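Speaker notes – rural pharmacy session, November
Lorcan Phelan
Slot: 2.15 pm, straight after Ruth Muñoz. Keep it to twenty minutes.

Opening

Thank Ruth. Say I agree with her figures and not with what she draws from them.

The claim I've been asked to talk about is that letting pharmacists prescribe will fix the wait for a GP in places like Plasach. I've worked behind a counter in Plasach. I'd like it to be true. I don't think the evidence we've been shown gets us there.

Ask for hands: who here has read the full Hubáček report and not just the two-page version? Wait for it. Don't fill the silence.

What the pilot counted

The Hubáček pilot logged 2419 pharmacy consultations. Of those, 1711 were marked "resolved". That number is on every leaflet.

Resolved meant the patient left with advice or a medicine. Whether they rang the surgery the next morning wasn't recorded. I asked Rostislav Vrabec, who ran the data side, and he was very straight with me – the two computer systems couldn't talk to each other, so they left the question out.

Fair enough as a practical choice. But you can't then say 1711 GP appointments were saved. Some of those people would never have booked one. I used to see them every week: sore throat, wants a second opinion on honey.

PAUSE. Water.

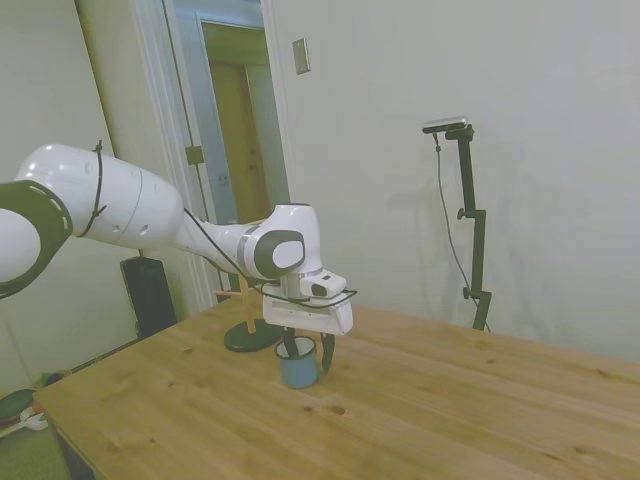 Who does the work

Plasach has 2 pharmacists for the whole valley. One is part time. When she's in the consulting room the other is checking prescriptions alone, and the queue goes out past the greetings cards.

Training: Ludmila Vlček's group at Fadurora put the course forward as an evening option. Evenings after a ten-hour day. Ask who in the room would sign up for that, and whether they'd still be in the job two years on.

Money: the fee per consultation was set for town pharmacies with steady footfall. In a village it doesn't cover a locum. I've heard "volume will come" at three meetings now. From where?

If short of time, skip to Pirnari.

Pirnari

Gemma Rizzi will bring this up in questions, so get in first. Yes, Pirnari went well. Pirnari also kept its surgery open five days a week and had a nurse in the same building. Take those away and I'm not sure what's left of the result.

What I'd want to see

Follow-up at seven days for the next 1000 patients, by phone if need be. A rural fee. Daytime training with cover paid for.

Then I'll happily come back and eat my words.

Questions. Ruth to chair. Don't get drawn on antibiotics.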